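Reading time: 4 min

The Plidano Trig Wheel

I teach evening math to adults who haven't touched a triangle since high school, and I make the Plidano wheel because I got tired of drawing the unit circle on a whiteboard that wouldn't wipe clean. It's a two-layer card wheel, and you turn the top layer until the pointer sits on your angle. The little windows then show you the sine, cosine and tangent, with the signs already sorted out for the quadrant you've landed in. I love it. I've been using my own one for so long that the rivet has gone shiny!

The first version came out of Skomine, the tiny print shop I used to share, and it only did degrees. People kept asking for radians, so now both are printed on the outer ring, degrees in the bigger type and radians just inside them. If you bought the old one and you've been writing conversions on it in pencil (I've seen some of those, they're very sweet), the new ring should save your eyes.

What's on the front

The front covers all the angles you get asked about in a normal trig course: the multiples of 30 and the multiples of 45, all the way around to 360. Exact values only, so 150 degrees gives you 1/2 for the sine and a minus sign with root three over two for the cosine. No decimals on this side. I went back and forth on that and in the end I left them off, as my students kept copying 0.866 into places where the answer wanted a root.

Where a value is undefined, the window shows a dash. Tangent at 90, that sort of thing. Secant, cosecant and cotangent aren't on the wheel, you just flip the fraction yourself — good practice anyway.

What's on the back

The back is for reference angles. Say your problem has 300 degrees in it. Turn the pointer to 300 and the back window tells you it's in the fourth quadrant, the reference angle is 60, cosine stays positive, sine and tangent go negative. Then you can work it out by hand and flip the wheel over to check. I make my class do it in that order, and I do hear the wheels being flipped early, every single time.

For an angle that isn't one of the special ones, such as 117, you set the pointer between the printed marks and read the rule for that quadrant: take it away from 180. So 63. The wheel won't give you the sine of 63, you'll want a calculator for that, but it'll stop you from getting the sign wrong, and the sign is where most of the red ink goes in my experience.

Angles bigger than 360 trip people up too. Take 3000 degrees, which looks horrible on a worksheet. Subtract full turns until you're under 360 and you get 120, and then it's second quadrant, reference angle 60, and you're home. The subtracting steps are printed around the center in small type, along with what to do when the angle is negative.
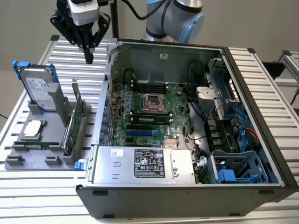

Desktop tower on its side with the cover off.

Sizes and card

There are two sizes. The desk size fits in a regular binder pocket and it's the one I'd get for yourself. The class size is much bigger, made to be held up at the front of a room, and the numbers on it can be read from the back row (mine is not a big room, so bear that in mind). Both are printed on coated card by Liapis, who took over when I gave up trying to cut circles by hand. You can write on the coating with a dry-erase pen and wipe it off with a tissue. Please don't use permanent marker, I have a sad drawer full of test ones.

The class size comes on its own or in a pack of 11, with one big wheel and ten desk ones. A worksheet booklet from Sallus comes in the pack as well, with answers at the back. I wrote the second half of it, so if a question in there is mean, it's probably mine.

Can you use it in a test?

Ask your teacher! Some allow it for homework and practice only, and some will let you have the back showing but tape over the front. I've also had people buy one to help their kids and end up keeping it by the phone for themselves.

Shipping

Desk wheels go out flat in a card mailer. Class wheels are sent in a stiff box and take a bit longer. The blue ones sold out in March and the reprint is due on 24th May, so if you order blue before then it'll wait for the new batch. Green and gray are ready now. If the rivet is too tight when it arrives, give it a few full turns each way and it loosens up.

Get new worksheets by email. Enter your address to join the newsletter. You can unsubscribe at any time.

This site uses cookies to remember what's in your cart. Accept / Manage settings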